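Monday, May 30, 2022
Minutes taken by Pallavi Negi

Gamstead Allotment and Hall Association
Minutes of the regular meeting

1. Opening

The meeting opened with a quorum present. The minutes of the previous meeting were approved with one correction: under item 4, "drain valve" should read "isolation valve." The agenda was accepted as circulated, with the water supply item moved ahead of the hall items.

2. Water supply, lower plots

The replacement of the feed line between the pump house and the lower plots is complete except for backfilling at the north end. The contractor, Flivbridge, pressure-tested the line and supplied a written record, which was tabled. The trench remains fenced at the north end until the backfill is compacted.

Meter readings were reviewed. Consumption on the lower plots for the last billing period was 553 gallons above the previous period. The meeting could not separate leakage from ordinary spring use on the figures available. It was agreed to read the meter at closing time and again at opening on three consecutive nights, with all plot taps shut, and to report the overnight difference in gallons.

A request for a second standpipe near the compost bays was discussed. Objections concerned the slope of the ground and the lack of a soakaway. Deferred until the overnight readings are available.

Action: P. Negi to arrange the readings and circulate the results.

3. Hall, furnishings and storage

The inventory of the hall was received. Two entries were queried and will be rechecked against the purchase ledger. The wall fabric was discussed in connection with the insurance renewal, as the insurer has asked for the fire rating of all textile coverings. The supplier, Sýkora, has been asked for a certificate and has not yet replied.

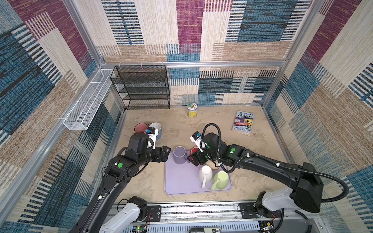

Item 3: patterned wall fabric, with wire rack at rear left.

It was moved that no further textile coverings be bought until the certificate is on file. Carried, one abstention.

A member asked whether the folding chairs could be stored upright to free floor area. The present stacking arrangement meets the exit clearance and was left unchanged.

Action: P. Negi to write to Sýkora again and copy the insurer.

4. Hall, redecoration

Quotations for the side corridor and the small meeting room were compared. The lower quotation excludes surface preparation, and the difference narrows considerably once this is added. The meeting preferred to do the work in-house and limit spending to materials.

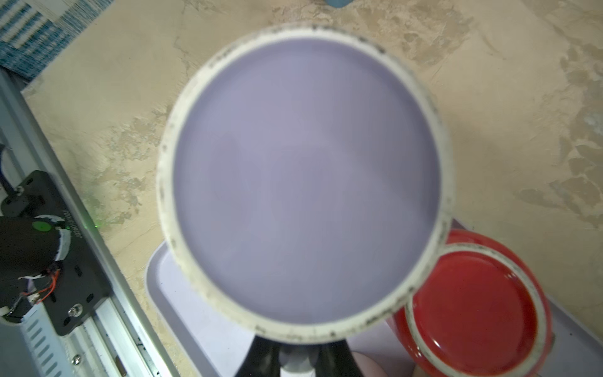
The ceiling for materials was set at $2000, to include filler, primer, masking and brushes. Any single purchase over one quarter of that amount is to come back to the meeting. The corridor is to be done first, on a weekday, with the fire door kept clear at all times. Colors were left to the working group — samples to be shown on site before the full quantity is ordered.

5. Booking system

The trial of Clumis for hall bookings has run for nearly 3 months. Double bookings have stopped. Two faults remain open: cancellations do not release the deposit record, and recurring bookings lapse at month end without notice. The paper diary will be kept in parallel until both are closed. Renewal of the subscription was held over.

6. Kitchen and refreshments

Shelf labeling is complete. The water heater was descaled in May and the service sheet signed. Unclaimed cups and mugs are to be listed and put out at the next open day.

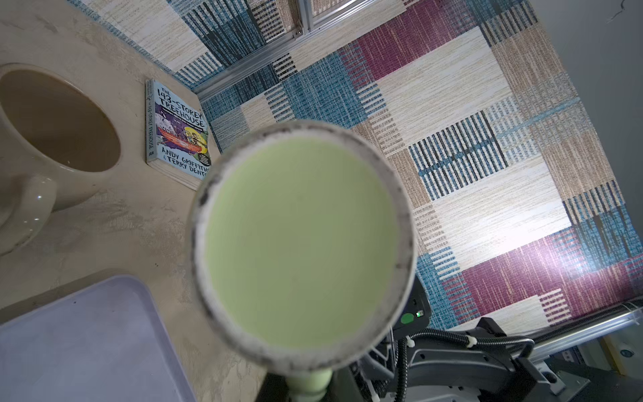

Item 6: pale green goblet-style cup and cream mug.

The proposal to charge hirers separately for use of the kitchen was put to a vote and failed. The present inclusive rate stands.

7. Other business

The gate code will change after the next meeting. Keyholders will be informed by letter — the code is not to be sent by email.

The meeting closed with no further business.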